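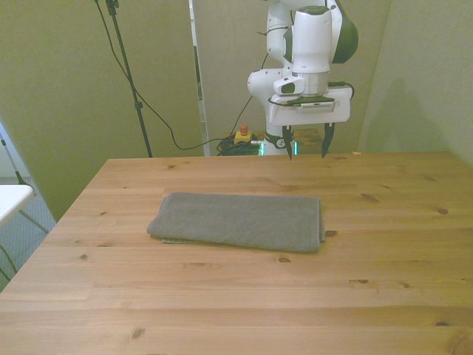 The second shift at Kudivix wrote in the margin of our last edition that the fingers should be checked before the camera, every time, "or you will calibrate a crooked gripper beautifully." We have moved the section accordingly. If your copy still has the camera first, it is the old one and makes a decent coaster.

## 4. Gripper check and zero, towel-folding cell

Do this on first set-up, after any finger change, and every Tuesday whether the cell seems to need it or not. Allow 20 minutes. Allow longer if you skipped last Tuesday.

**You will need:** the Talta finger gauge, a 2 mm hex key, a lint-free cloth, and one folded towel that nobody wants back soon.

1. Finish or cancel the running job. Park the arm from the Veloso panel and wait for the prompt to say **PARKED**. "Parking" is a different word.
2. Find the emergency stop with your hand, press it, and confirm the panel reports a stop. Release it and clear the fault.
3. Lay the folded towel flat near the middle of the table, long side parallel to the plank seams. Leave the rest of the tabletop bare. Coffee counts as an object.
4. Select **Service > Hover**. The arm brings the gripper over the table, fingers down and open.

> **Caution:** The fingertips stop just above the wood. Keep your hands out from under them until the panel shows **HOLD**, and press the emergency stop before touching either finger.

5. With the stop pressed, wipe both fingers from the mount down to the tip. Lint likes the inner faces and will be back by Thursday.
6. Slide the gauge between the tips. It should touch both without being pushed. If it rattles or sticks, loosen the finger screws with the hex key, set the gap to the gauge, and tighten each screw a little at a time, alternating sides.
7. Wipe the camera window on the wrist with a clean part of the cloth. Spit is not a solvent we support.
8. Check the short cable behind the wrist plate. It should hang in an easy loop with no kink or shine on the jacket.
9. Remove the gauge. (Wastix sells replacements. They sell rather a lot of them.)
10. Release the stop and run **Service > Zero**. The arm makes 12 small moves and reports a score.

**Reading the score:** 54 or higher is a pass. Anything lower, repeat from step 5. A second low score means a bent finger, so go to Section 6.

> **Note:** Knots in a pine tabletop can confuse the edge finder. If the panel outlines a knot as a corner of the towel, move the towel a hand's width and run Zero again. Sanding the table does not help. It has been tried.

11. Write the score in the log, including the bad ones, then return the panel to **Run**.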